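21 September 2020

Card stock, curl and varnish

Opened the second carton of Tresum board this morning. Same as the first: lies flat out of the wrap, starts to lift at the short edges by lunch. Grain runs long on all of it, checked by tearing a strip each way. So the curl is moisture and we can stop blaming the guillotine.

Put 60 blanks in the drying cupboard under the steel plate and left a second pile on the open shelf by the window. The shelf pile went first, bowed toward the uncoated side. The cupboard pile is still flat enough to shuffle. Will look at both again tomorrow before anyone moves them.

Govar varnish: 2 coats is too much for this weight. The cards slide nicely but crack at the corner when bent, and the white border shows it worst. One thin coat and a longer wait between sides looks better. The tin is nearly empty and the lid doesn't seal, so decant it.

Border on the backs: the Sernureck proof is off by a hair on the left. Easy to miss on a busy pattern, very easy to see once the deck is squared up. Asked for the plate to be shifted before we print any more.

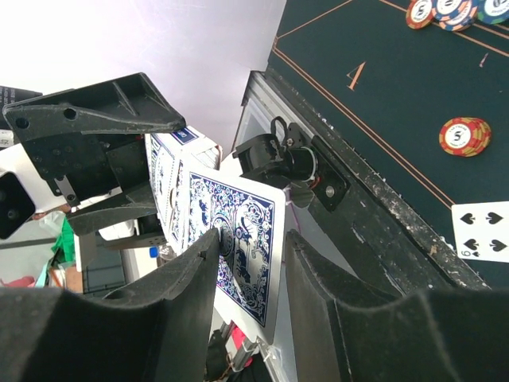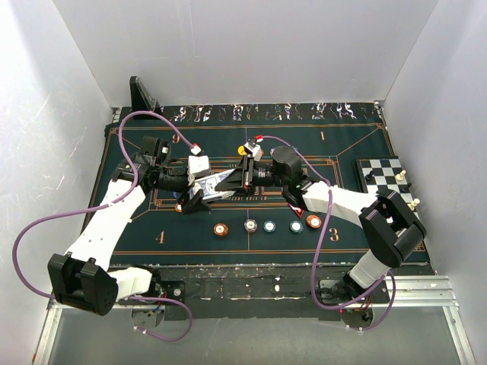 First: blue and white ornamental back with a white border, box behind. Second: green felt mat with the orange zone numbers.

Corner punch needs sharpening again. It left a whisker on 28 cards out of the last batch, all from the bottom of the stack where the pressure drops. Smaller stacks until it is done.

Þrastardóttir order is pushed to October. They want the plain backs after all, linen finish if we can get it. Need a price on embossed board, and a sample sheet to try the one-coat varnish on.

Hygrometer battery is flat. Replacement in the top drawer.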